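November, the week the water was off

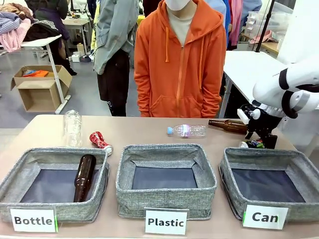

Up at 5:40 to fill the kettle before they shut the main again. The notice said 6 but last time they were early. Got two saucepans and the big stockpot full, and the bath to a hand's depth. Made coffee and drank it standing up.

The crew is replacing the pipe under our end of the street. Umesh Katiyar from across the way has been out talking to the foreman every morning and brings back reports. According to him the old pipe is clay in places and they keep finding joints that are not on the plan. He thinks another week. The letter said 7 days in all and we are past that.

Worked at the kitchen table until noon. The Rao estimate is still wrong. They have charged for delivery twice, once on the first page and again under sundries, and the total comes to $3,090 when it ought to be $265 less. Wrote to them and kept it short. If they don't fix it I will go back to Brenier, who were slower but could add.

Chaltu called at lunch. Her mother's knee is better and she is walking to the end of the road and back with a stick. Chaltu wants to bring her here for a few days once the water is on. I said yes. That means clearing the back room, where the boxes from the old apartment have been since spring. I opened three of them this afternoon. One was all cables. One was dishes I had forgotten, wrapped in newspaper, one saucer chipped. The third was Kiros's school things, which I can't throw out without asking him, and he will say keep them.

Found my old diary from the first year in this house in with the dishes. Read it sitting on the floor until my foot went to sleep. Mostly weather and what things cost. On one page I wrote down every bus I took. There was a whole entry about a dispute over the hedge with the people who lived at 21 before the Yammines, and I couldn't remember how it ended. The next entry doesn't say.

Water came back at 3:15, brown, then cloudy, then fine. Ran the taps as the notice said to. Did one load of wash and hung it in the hall. The shirts were still damp at bedtime.

Elie Yammine came by with a bag of persimmons from his brother's tree. They are the kind you have to wait for. I lined them up on the windowsill in the back room. He stayed for tea and we talked about the gutters. He had his done in September and gave me the number. He says to call before the leaves are all down, but they are nearly all down now.

Soup for supper, lentil, with the last of the carrots. Too much cumin. Obsa sent a message that choir is canceled tomorrow, the heating in the hall is out, so I have the evening free and will try to get through two more boxes.

Need: light bulbs for the landing, carrots, stamps, packing tape. Ask Kiros about the school things.

Stockpot full again for the morning. Bed at 10:30.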